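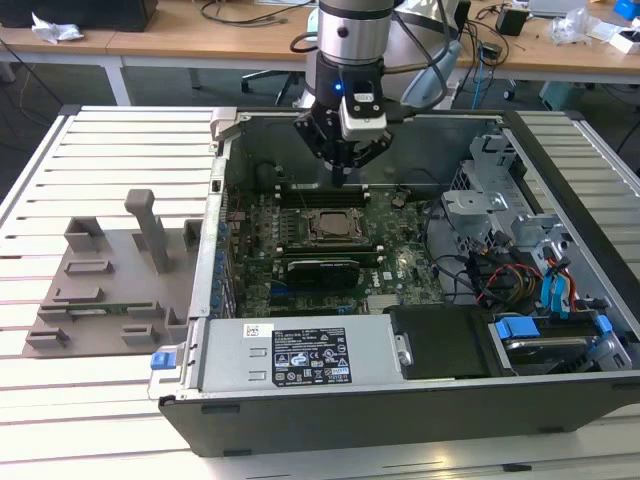

I have been paying in since I started and I couldn't tell you what I've got, wrote one reader in the margin of our very first questionnaire, and we ended up pinning it over the desk for the rest of the term.

Making Sense of the Cistano Pension Guide
Final report, Personal Finance and Society module

Our project began with a booklet. Staff at Schmieder are given the Cistano guide when they join the workplace pension, and it runs to 58 pages, with the part most people want (how much goes in, and who pays it) tucked away on page 13. We wanted to find out how much of it was being read, and whether a shorter version would be of any use to people who are busy and, quite understandably, a bit frightened of the subject.

We sent out questionnaires in October and were delighted to get 153 back, far more than we had dared hope for! Most people said they had opened the guide once, usually in their first week, and had then put it in a drawer. The words that caused the most trouble were "vesting", "default fund" and "commutation", and we must admit that one of us had to look up the last of these as well. 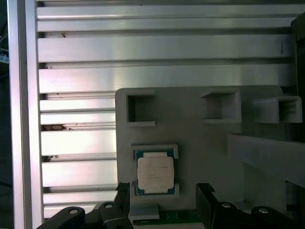 Couldn't you just put the employer's share on the front, asked a reply from the Kodetport depot, and then tell me what happens to it if I leave? We had planned to open with a history of the scheme, so the draft was turned round that same evening.

Our short version, which we called Erisa, covers 2 sides of paper. It starts with contributions, goes on to leaving and retiring early, and has a little glossary on the back. Readers liked the glossary very much. They were less keen on our chart of fund charges, and looking at it again we can see why, as the labels were tiny and we had used two shades of green.

We did not have time to test Erisa on people within a year or so of retiring, and we would dearly like another group to take that up in the spring. The questionnaire and both drafts are in the appendix.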